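Hanging Clothes So a Machine (or Anyone) Can Get Them Down Again

Reading time: 6 minutes

Most advice on closet hooks is written for people, who forgive bad hook placement without noticing. A robot arm does not forgive it. The tips on this page come out of a set of trials on hanging and removing garments in a narrow closet, run with a single arm and a gripper. They are set out as household tips, with the method given first so readers can judge how far to trust them.

Method in short

The trials were run as 534 attempts. Each attempt was one move: take a hanger off a wall hook, or put it back. An attempt counted as a success if the hanger ended up where it was meant to be and the garment was still on it. Of the 534, 343 were successes on the first try. Second tries were allowed but are not in that figure.

The control method, called Sirkance in our notes, learns from moves demonstrated by a person guiding the arm. It is given no model of the closet and no measurements of the hook. It works from camera views and the position of its own joints. Two garments hang in the closet at a time, one light and one bulky, because a crowded closet hides its causes of failure: with a full rail you cannot tell whether the arm missed the hook or was pushed off it by the next coat.
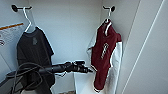
Arm between the two garments, T-shirt on the left and jacket on the right.

Tip 1. Put the hooks on different walls if the closet is narrow

Two hooks side by side on the back wall make both garments face forward and overlap at the shoulders. Moving one hook to a side wall turns that garment and opens a gap in the middle. The gap is what the gripper needs, and it is also what a hand needs. In our notes this was the single change that did the most for the approach path. Mount the side hook near the back corner. Too far forward and the garment becomes a curtain across the opening.

Tip 2. Choose a bar with an upturned tip

A plain straight peg lets the hanger walk forward when the garment is brushed. An upturned tip stops this at the cost of a slightly higher lift when removing the hanger. Lift first, then pull. Demonstrations in which the person lifted and pulled in one diagonal motion were poor teaching material, and they were removed from the training set in September. Anyone who has bent a wire hanger this way has made the same error.

Tip 3. Light hangers, dark hooks

The camera has to find the point where the hanger meets the bar. White hanger on black hook gives a clean edge. White hanger on white wall does not, so the method looks for the bar first and works outward from it. For a household with poor closet lighting or weak eyesight the same pairing is worth having. If the closet is dark inside, reverse it.

Tip 4. Hang the bulky garment where it has room to twist

A jacket with full sleeves rarely hangs square. It turns on the hanger until the weight settles, and then it sits slightly off line. A T-shirt takes up much less width. Give the jacket the side with clear space in front of it, and settle it by hand once before closing the door. In the trials we let each garment come to rest before starting an attempt. Attempts started on a swinging garment were stopped and not scored.

Tip 5. Leave the slack at the collar

A stand-up collar closes around the neck of the hanger and hides it from the front. Pull the collar open before hanging. If the garment has a zipper or snaps, fasten only the top one. Fully fastened jackets stayed on the hanger well but were slow to dress onto it, and fully open ones slid off one shoulder.
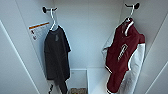 Shoulder fit is the next thing to check. A shirt that sits askew on its hanger will hang askew, and the error grows with each handling. The arm does not correct it, because it was never shown how. Lungile Kekana, who wrote the scoring rules, gave a tilted shirt a full pass as long as both shoulders were on. I would have marked it lower. Her argument was that a looser rule gives results another lab can repeat, and the rule stayed.

Tip 6. Keep the floor under the hooks clear of anything tall

Long hems catch on bags and boxes. Small low items are fine. If you store shoes there, put them toward the back.

Settings and parts

Hooks: Panus wall hooks, two screws each. Tighten them again after the first week of use. A hook that turns on its plate by even a few degrees spoils a learned motion.

Hangers: one pattern for the whole closet. Mixed hangers differ in neck height, and the arm learns one height at a time.

Closet: a Prokomport unit, white inside. The instruction label was left on the side wall, as supplied.

Gripper speed: the slow setting for the last part of the approach, the normal setting elsewhere.

Known limits

The method was tested on hangers only. Loops sewn into collars were tried a few times outside the count and went badly. Heavy coats were not tried. The Navarro version of the gripper, with longer fingers, may do better with thick collars, but we have no results for it yet.

Lighting was even throughout. A closet lit by one bulb from the front will throw the garment's shadow onto the back wall, and the bar may be lost in it. Until that has been tested, add a second light on the other side or leave the door fully open.

Last revised December 3, 2024.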